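Wire baskets and tall cups

Posted May 28, 2023

The basket on my work table has gone through four arrangements since April. Its job is simple to state: everything that lives on the table but isn't in use goes in the basket, so that the table can be wiped in one pass. In practice the cup is the problem. Pens, a tape measure and a pair of scissors will lie down in a low basket. A tall tumbler with a straw will not, and it is the one item I reach for all day.

My first rule was to keep the cup out of the basket entirely. That lasted 9 days. A cup with no assigned position migrates toward the elbow, and a full one has enough mass up high that a light knock is sufficient. The second rule put the cup in the basket and everything else in a drawer, which left me with a cup holder the size of a shoebox.

The current rule is that the basket stays near the back edge, slightly to the right, and the cup goes to the rear of it. The wire slats are low, so they hold only the bottom of a cup this size. The body stays clear for gripping, and I take hold around the upper middle.

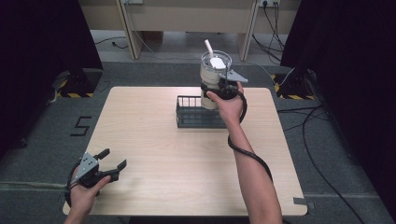 Why the rear of the basket

I tried the front first. With the cup at the front, anything behind it has to be fetched around it, and the straw is at the height of my sleeve. With the cup at the rear, the low items are in front and the hand goes over them. The cost is a longer reach. On a small square table this is tolerable. On the Bestar desk I had before, which was deeper, it would not have been.

A few notes on the lift. Go straight up until the base is above the rim of the basket, then toward you. Pulling forward too early drags the base against the wire and tips the top back. Lower it the same way. The lid should be pressed down all the way round before any of this, and a straw pointing left is easier to avoid if you work from the right.

Fiona Cowie wrote to ask whether a heavier basket would be better. I borrowed one from Wilma Menzies for a weekend. It moved less when the cup came out, but it was a nuisance to shift for cleaning, so I went back to the wire one. A thin rubber mat under it would probably do the same thing. I have not tested that yet.

The surface

Once the basket is off, the rest is quick. I use a damp cloth, then a dry one, always along the grain. Pale wood shows crumbs and specks well, and some of the specks turn out to be marks in the surface that no cloth will lift. Before scrubbing at one, run a fingertip over it. If it feels level with the rest, leave it alone. 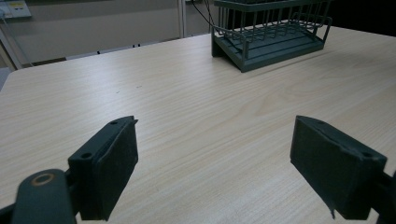 I do the corners last, as the cloth tends to push dust into them. Rounded ones are easier than square ones in this respect – the cloth follows the curve and the dust goes over the side, where the vacuum gets it off the carpet later. Lighting matters too. With the lamp overhead a streak can hide in the sheen, so I check from a low angle before putting the basket back.

Still open: where to put the spare lid, and whether the scissors need a sleeve. Dorota Kubiak suggests a cork on the points. I have a cork somewhere.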